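Marras Opens Coffee Roasting and Training Centre in Ballarat

BALLARAT, Victoria – Marras, the specialty coffee wholesaler, has opened a combined roasting and training centre in the city's north, bringing its production, tasting and teaching work under one roof for the first time. The centre began supplying customers in January and is now taking enrolments for its first public program.

The new building replaces two leased sites that the company had outgrown. It houses the main roasting floor, a green bean store with controlled humidity, a tasting room and a training bar fitted out to the same standard as a working café. Deliveries to cafés and grocers across western Victoria will leave from the site each morning from 5 am.

Marras has also used the move to change how its coffee is sold. The former list of seasonal blends has been reduced to 4 year-round coffees, each with a fixed recipe and a published roast date. Zumura, the company's darkest roast, remains the house espresso. Hemo, a lighter blend intended for filter brewing, will be sold in supermarkets for the first time. The remaining coffees are a decaffeinated blend and a single-origin coffee that will change once a year.

Training will be offered in short courses of up to 12 people. The program covers grind size and dosing, milk texturing, water quality, cleaning and the daily care of equipment. A separate evening course for home brewers begins at 6 pm and requires no previous experience. Café owners who hold a supply agreement with Marras may enrol staff at no charge.
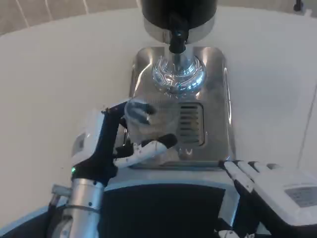 Grind is the part most cafés get wrong, according to Trygve Hedlund, and a good coffee can be spoiled in a few seconds by a grinder that has not been adjusted since opening time. Changes in the weather over a single shift are enough to alter the flow of an espresso, he said, and staff should be taught to taste and correct throughout the day.

The first course will therefore devote a full session to grinder adjustment. Participants will prepare the same coffee at several settings, taste the results side by side and record what they find in a workbook that they keep. Each will also receive a printed cleaning schedule suited to the equipment in their own workplace.

The roasting floor was designed with Bemon, a Geelong engineering firm, which also supplied the heat recovery system. Warm air from the roasters is filtered and used to heat the offices and tasting room during the cooler months. Marras expects the system to meet almost 5 months of the building's heating needs each year.

Spent coffee grounds from the training bar will be offered free of charge to local gardeners and community groups. Burlap sacks from green coffee deliveries will be available on the same basis while supplies last. Both may be collected from the side entrance during business hours.

Ramil Calimlim has been appointed manager of the centre and will oversee both production and training. Enrolment forms, course dates and wholesale price lists are available from the front counter or by request from the Marras customer service office.

Media enquiries should be directed to the Marras communications office. Tours of the roasting floor can be arranged for accredited media on request. Enclosed footwear is required in all production areas.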